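Placement planner drops the part 3 mm off after re-grasp

Eusebio Aranda

Hello to all. I write my first post here, please be patient with my English.

I have a tabletop cell with a two-finger gripper and a set of colored blocks made from cubes. The task is to pick each block and put it at a given pose. I run perception from two cameras, one at the wrist and one fixed that looks over the work area. The fixed camera gives me the pose of all blocks before the pick, and this part is good. The wrist camera should correct the pose after the fingers close.

My problem is the purple U-shaped block. When the gripper closes on it, the block can turn a little between the fingers, and then my estimate of the held pose is wrong. The straight yellow bar does not give me this trouble. I have logged 3,452 grasps since February and nearly all bad placements come from the U.
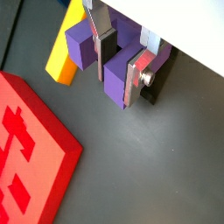

Should I estimate the pose of the held block again after the grasp, or is it enough to keep the one from before?
Estimate it again after the grasp, and use that result for the transform from gripper to block. The pose from before the grasp is only good for planning the approach.

I put these two lines here because it is what the Arkar manual says, and I did follow it. But my second estimate is often worse than the first! The fit uses 500 points from the block model and it takes the finger for a side of the block. I tried a color mask, I tried more points (990), and the error stays the same. Is there a known way to handle this, or do I need to change how I choose the grasp?

Romana Kratochvíl

I had the same thing with the same kind of shapes, so I can tell what worked for me.

First, remove the fingers from the data before you fit. You know the joint value of the gripper, so you know where the fingers are. Render them from the CAD model into the wrist view and throw away every depth pixel that falls on them, plus a margin. I use 7 pixels. A color mask alone was not enough in my case, because color reflects on the metal and the mask becomes dirty at the border.

Second, do not let the fit be free in all directions. After the fingers close on two parallel faces, the block can only slide along these faces or turn about the closing axis. So you search three values and not six. This made the biggest difference for me.

Third, look at your grasp ranking. A U shape can be held by one prong, with a finger inside the notch, or across the whole width. My planner liked the prong because the approach was short.
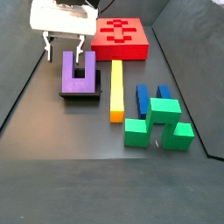
If you hold by one prong, the weight is to one side and a small turn is easy. I added a cost for the distance between the grasp point and the center of mass, and the planner began to choose better by itself. For some start poses there is no other grasp possible, and then I put the block down, open, and take it again. It is slow — but the log is clean.

One more question to you: do you take the wrist picture while the arm still moves? I wait until the joint speeds are zero and then take it.

Rordale

Check your hand-eye calibration first, 3 mm is nothing special if it is old. We do ours every Friday.

Otberg

I agree with Romana about the three values. For the yellow bar be careful also, the fit can slide along the length if you don't see an end of it. You maybe don't notice because your target tolerance is bigger in this direction. In the Sepúlveda package there is a setting to lock single axes in the fit, it is off by default and the name is hard to find, search for "constrain" in the config file.

Contact us | Copyright and terms | Back to top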